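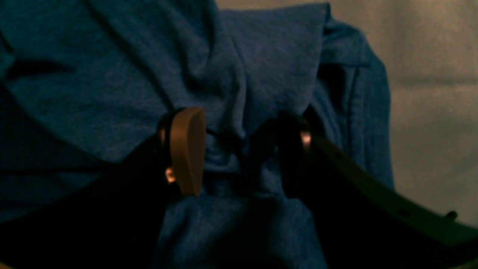
What did the church and mosque leaders ask for? They want the government in Arkus to drop its plan to close the pilgrim road between Riltoter and Tistero.

The request came in a joint statement issued on 23 February 1999, after two days of closed talks in Tistero. It was signed by 16 clergy, among them Catholic, Orthodox and Sunni leaders from both sides of the district line. They said the closing order was made without a hearing and would keep people from shrines and family graves.

The Interior Ministry announced the order in January, citing security on the upper part of the road. It takes effect in 14 days unless it is withdrawn.

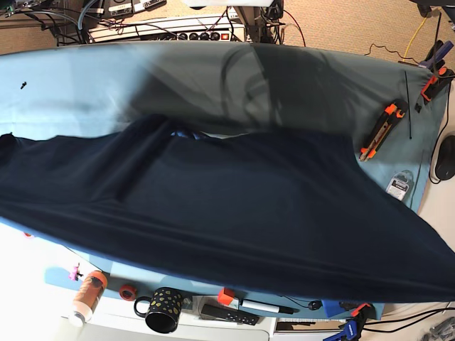

Danjuma Shehu told the closing session that the clergy had written to the ministry three times and had received no answer. He said the letters offered to limit night travel – a step the ministry had asked for last year – and that the offer still stood.

The statement also calls for the checkpoint at the Qureshi bridge to stay open to funeral parties, whatever is decided about other traffic.
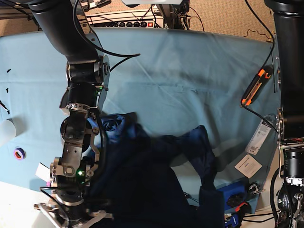

A separate paragraph asks worshipers to stay off the road while talks go on and to avoid any march toward the bridge. Several parishes in Riltoter had been planning one. Those plans are now on hold.

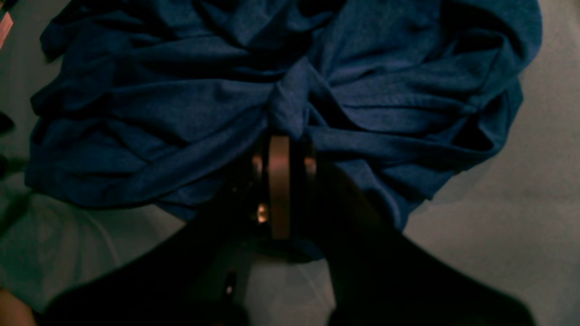
Ministry response

Ministry spokeswoman Corinne Whitlock said the statement had been received and would be read by the minister. She would not say if a meeting was planned.

The district council in Riltoter has put the road on its next agenda. Council member Roscoe Park said he would move to back the clergy – with a request that repairs on the upper part begin first.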